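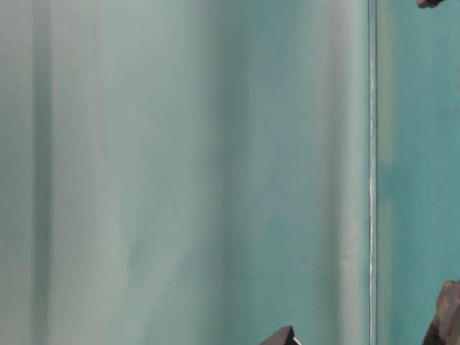

Minutes of the Assembly Automation Working Group
August 2025
Prepared by the recording secretary, Parnoston site

Present: production supervision, process engineering, maintenance, quality, two representatives of the bench assembly group, training. Human resources joined for items 5 and 6. Apologies were received from purchasing.

The minutes of the April meeting were accepted with one correction. Under item 3, "operators will monitor the cell" is to read "one operator will be assigned to the cell per shift." The assembly representatives asked for the change because the original wording could be read to mean that monitoring would be added to existing bench duties.

1. Status of the two-arm cell

Process engineering reported on the trial cell. The log for the period under review contains 1176 handling cycles. Of these, 731 were run with an operator guiding the arms and the remainder from stored motions. Quality asked whether the two groups could be compared directly. Engineering answered that they could not, as the guided cycles cover more part types and include training time. Quality asked that the two figures be kept in separate columns in all future reports and that no combined success rate be published. Agreed.

The handling program supplied by Drello was updated during the period. Maintenance noted that the update was installed between shifts and that the incoming operator learned of it from a changed start screen. From now on, updates will be entered in the shift log before the cell is released, with a short note of what the operator will see differently.

2. Part presentation and gripper approach

The discussion concerned small parts presented on the rail between the grippers. At present both grippers are brought up to the part before either closes. The assembly representatives stated that the approach is slower than a bench assembler's and that this is acceptable, provided bench rates are not recalculated from cell data. Production supervision confirmed that bench rates remain as set and are outside the scope of the trial.

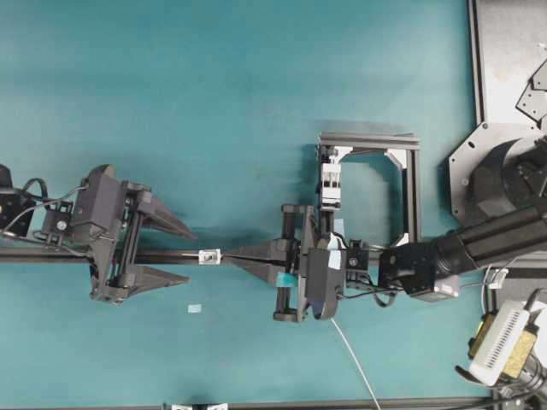 Engineering proposed that the order of closing be fixed, with the left gripper acting first for every part type. The assembly representatives objected. In their experience the order depends on which end of the part has the usable flat, and operators already choose it by eye. A fixed order would make the program simpler and move the difficulty to the person loading the rail. After discussion the proposal was withdrawn. Engineering will instead record the order chosen by operators for each part type and bring the table to the next meeting.

Training asked who is to be listed as the source of that table. It was agreed that the operators who supply the data will be shown as contributors on the work instruction, by job title and shift.

3. Cables, access and cleaning

Maintenance has reviewed cable routing at the wrist and motor units. Two points were raised:

a) Cable loops are to be checked at shift start through the full reach of each arm, at reduced speed, with the operator at the stop button.

b) Tape used as a position mark on the table or on gripper bodies is to be treated as part of the setup. It is not to be removed during cleaning. If a mark is lifting, the operator reports it and engineering replaces it.

The assembly representatives asked whether the check in (a) counts as production time. Supervision replied that it is setup time and will be booked as such. A code will be issued. Until then it goes under general maintenance.

Cleaning of the cell has been done by whoever was free. Maintenance considers this unsuitable now that there is powered equipment at table height. Cleaning inside the cell boundary moves to the assigned operator, with power isolated. The contract cleaners continue with floors only and have been told so in writing.

4. Stops and restarts

Stops were divided into those caused by the program and those requested by the operator. The assembly representatives reported that some operators hesitate to press stop because each stop asks for a reason code before the cell can restart. The list of codes is long and none of them fits "it did not look right." Quality supported adding such a code. Engineering was concerned that it would be overused and would tell them little. Supervision decided that the code will be added, that its use will not be counted against any operator or shift, and that engineering may ask for a spoken account within the same shift if one is needed.

Restart after a stop still requires the operator to confirm that both grippers are clear. The confirmation screen faces away from the grippers, so the operator has to look, turn, and confirm. Maintenance will quote for moving the screen. The Saditz site uses a bracket that may fit; drawings have been requested.

5. Work content and job grading

Human resources presented a draft description for the cell operator position. It combines loading, guided operation, recording of faults and the shift-start check. The assembly representatives made the following comments:

- The draft places the job in the same grade as bench assembly. Guided operation is a skill that takes time to acquire and should be graded.
- Loading is described as "light duty." Standing at the cell for a full shift is more tiring for the neck and shoulders than bench work, where assemblers change position.
- Nothing is said about keeping up bench skills. Operators who spend a long period on the cell expect to lose speed at the bench.

Human resources accepted the second comment and will delete the phrase. The first is referred to the grading review. On the third, supervision proposed a rotation limit of 2 hours at the cell, followed by bench work. The limit will be tried on one shift before it is written into the description. Training pointed out that rotation increases the number of people to be qualified, and that the present course allows 20 places. Supervision will confirm whether further places can be funded from the trial budget or must wait for the next plan.

The representatives asked for a written statement that no bench position will be removed during the trial. Human resources will issue one. The position after the trial was not discussed.

6. Recordings made at the cell

Recordings of guided cycles are kept for program development. Human resources confirmed that they may not be used for individual performance review. Engineering will restrict access to the storage folder and provide a list of persons with access. Any transfer of recordings to Pisharody for analysis requires the agreement of this group in advance.

7. Actions

Engineering: closing-order table by part type; separate reporting columns; new stop code; folder access list.
Maintenance: quote for screen relocation; revised cleaning instruction; update entries in shift log.
Supervision: booking code for setup check; rotation trial on one shift; answer on course places.
Human resources: revised job description; written statement on bench positions; referral to grading review.
Training: contributor line on work instruction template.

The next meeting will be called when the closing-order table is complete. Corrections to these minutes should reach the recording secretary before then.

Contact: Recording Secretary, Assembly Automation Working Group, Parnoston | © 2025 Parnoston. Internal use. | Back to top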